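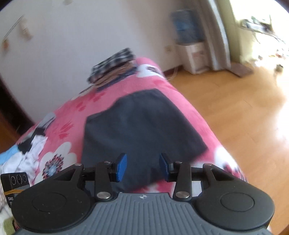

Ticket 1241: Dark shorts come out creased after folding on the bed
Product area: Laundry and folding
Item: Hellström house shorts, charcoal
Status: Closed
Priority: Low

Problem as reported

I fold the wash for a guest house called Damlow. Each room gets a pair of dark lounge shorts, laid on the shelf in a flat bundle. Since September the bundles have been coming out with a hard crease across the middle and one leg longer than the other. Towels and pillowcases folded the same way are fine. I fold on a bed with a pink floral sheet on it, as the table is taken up with ironing. I would like to know if the shorts are faulty or if I should change the fold.

Steps already tried by the customer

Shook each pair before laying it down.
Folded in half, then in thirds.
Folded in thirds, then in half. The crease moved but did not go away.
Switched to the Suden rinse. No change.

First reply from support

Thank you for the details. Please check the following and write back with what you find.

1. Lay one pair out flat with the waist toward the far end of the bed. Smooth from the waist down to the hems with the flat of your hand.
2. Look at the two outer corners. If one sticks out to the side, the legs are not lined up. Pull that corner in before you make any fold.
3. Check the waistband for twist. Turn the pair over and see if the back seam runs straight down from the middle.
4. Measure both legs along the outer seam.
5. Tell us how long the shorts wait between the dryer and the bed.

Customer update, 4:15 p.m.

Legs measure the same on every pair I checked. The seam was straight on most of them and off to one side on the rest. The waistband had rolled over on itself on those. The basket usually waits until the rooms are done, so over 30 minutes. The shorts go in first and end up under the towels.

On the bed the waist end looks narrower than the hems, and I had been squaring the fold to the hems.

Second reply from support

The waist is meant to be narrower. The shorts are cut that way and are not faulty. If you square the bundle to the hems, the side seams run at a slant and one leg will show below the other.

Please try this fold:

1. Take the shorts out of the dryer within 20 minutes and lay them over the top of the load.
2. Unroll the waistband all the way.
3. Lay the pair flat and smooth out any folds across the middle. Dark fabric hides shallow ones, so feel for them with your palm.
4. Bring one leg over the other along the center seam. Match the waist first, then the hems.
5. Tuck the point of the seat in so the side is straight.
6. Fold the hems up to just below the waistband. Do not press down on the fold.
7. Stack no more than four pairs.

A mattress gives under your hands, so the lower layer can shift while you smooth the upper one. If the table is not free, a large tray or board under the shorts helps. Leave the sheet pulled tight in either case.

Customer update, 10:40 a.m.

Did the whole load this way. The legs line up now. There is still a faint line on the pairs from the bottom of the old stack. I used the lid of an Idutden storage box as the board and it is just wide enough.

Third reply from support

The faint line is from the earlier fold. Hang those pairs by the waist overnight, or run them through the next wash. A warm iron on the inside of the fabric is safe. Avoid ironing the outside, as it can leave shiny patches on charcoal.

Customer update

Hung them up overnight and the line is gone on all but one pair. That one can go through the wash again. Please close.

Resolution: Fold changed, no fault found in the item. Care sheet to be updated with a note on matching the waist before the hems.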